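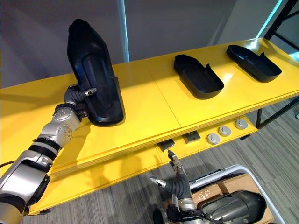 The small parts store at Prisach has reopened to all departments following a two-week refit of its shelving. The work replaced the mixed racking inherited from the former Onby site with open yellow units on black frames, set out so that larger items are kept at the top and loose parts beneath them. Black trays with rounded ends now rest directly on the upper surface, with the small square blocks and round discs on the ledge below. Staff who used the previous room will find that its numbered drawers have been withdrawn.

The refit was approved in June after a review of stockroom arrangements at both Nodia sites. The review recorded 319 requests for small parts over the preceding quarter, of which 29 were returned because the wrong item had been issued. Most of these errors concerned parts of similar size that had been stored together in closed drawers, where labels had faded or been moved.

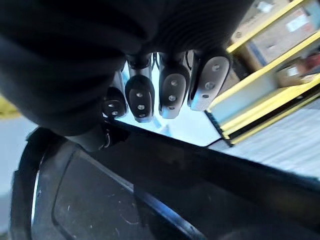
According to Kanako Hosoda, the main benefit will be felt in the first hour of the working day, when several departments tend to call at once. She noted that the old drawers could be opened by only one person at a time, and that a short queue had become "part of the morning". She added that departments should still send their lists by 4 pm on the previous day wherever possible.

Under the new arrangement, parts remain in view on the shelves, and each type has its own area. Cardboard boxes awaiting unpacking are to be placed in the plastic bins provided on the floor beside the units — they should not be stacked in the walkway or put on the top shelf. 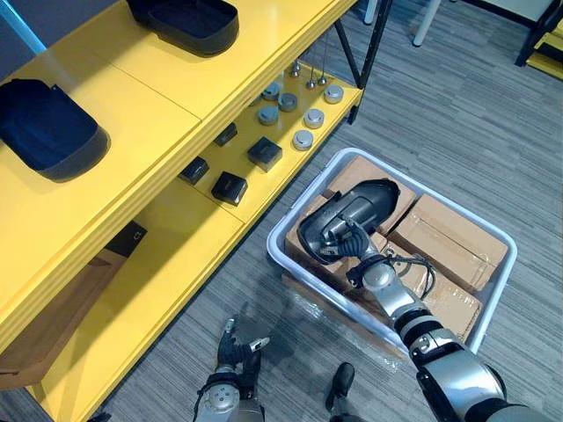
Boxes left in the bins will be checked against the delivery note before their contents are shelved. Packaging in good condition will be kept for return to the supplier, Onishi, under the terms agreed for the current year. Damaged cartons should be flattened and taken to the recycling point by the loading door.

The store holds 17 part types at present. Further types will be transferred from the second site once their labels have been reprinted, and departments will be notified before each transfer takes place. 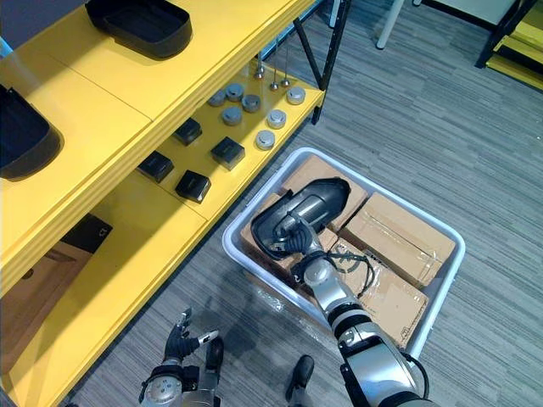
One member of the assembly department asked whether open shelves would make it easier for parts to be taken without a record. The stores office replied that the issue book remains in use and must be signed for every item, including those borrowed for less than a day.

The store is open from 8 am on working days. Comments on the layout may be left with the stores office, and a first review will be held at the end of the quarter.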